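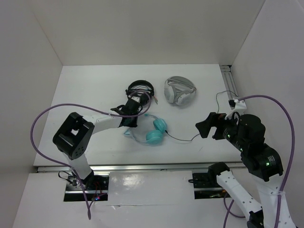 Sale and leaseback (industrial property)

A sale and leaseback is an agreement in which the owner of a building sells it and at the same time signs a lease to stay in it as a tenant. In industrial real estate the building is usually a warehouse, a factory or a distribution center. The seller becomes the tenant, and the buyer becomes the landlord. Daily work in the building continues, and in most cases the employees and customers see no change.

Reasons for use

A company which owns its buildings has a large part of its money fixed in land and walls. By selling the building, the company receives this money in cash and can use it for machines, stock, or repayment of loans. The price may be higher than the amount that a bank would lend against the same building, as a lender normally finances only a part of the value.

For the buyer, the main attraction is a tenant who is in place from the first day. There is no empty period and no cost of searching for a tenant. The buyer must however study the finances of the tenant with care. A special building, for example one with cold rooms or very heavy floors, can be difficult to let again if the tenant fails.

Lease terms

Leases of this type are long, often between ten and twenty years, with one or more options to extend. Most of them are net leases, in which the tenant pays property tax, insurance and maintenance in addition to the rent. The rent may rise by a fixed step or follow a price index. Some contracts give the tenant a right of first refusal if the landlord later wants to sell.

The rent and the price are connected. A seller who accepts a higher rent can usually ask for a higher price, but will carry this rent for the whole term. Appraisers therefore compare the agreed rent with the market rent of similar buildings nearby.

Accounting

Under older rules in many countries, a tenant could keep an operating lease off its balance sheet. Newer standards require that most long leases are shown as a liability, together with a right to use the asset. This has reduced one of the former advantages. If the contract gives the seller too much control over the building, the transaction may be treated as a loan and not as a sale.

Example

The packaging producer Zoëga sold its site in Ristham to the property fund Tradmont in October 2000. The site had 4 halls and an office wing. Zoëga rented back 3 of the halls and the office wing, and the last hall was let to the parts dealer Genska. The contract also included a parking area with 600 spaces, for which Zoëga remained responsible.

See also

Net lease
Build-to-suit
Capitalization rate
Ground lease

Last edited 2022-12-21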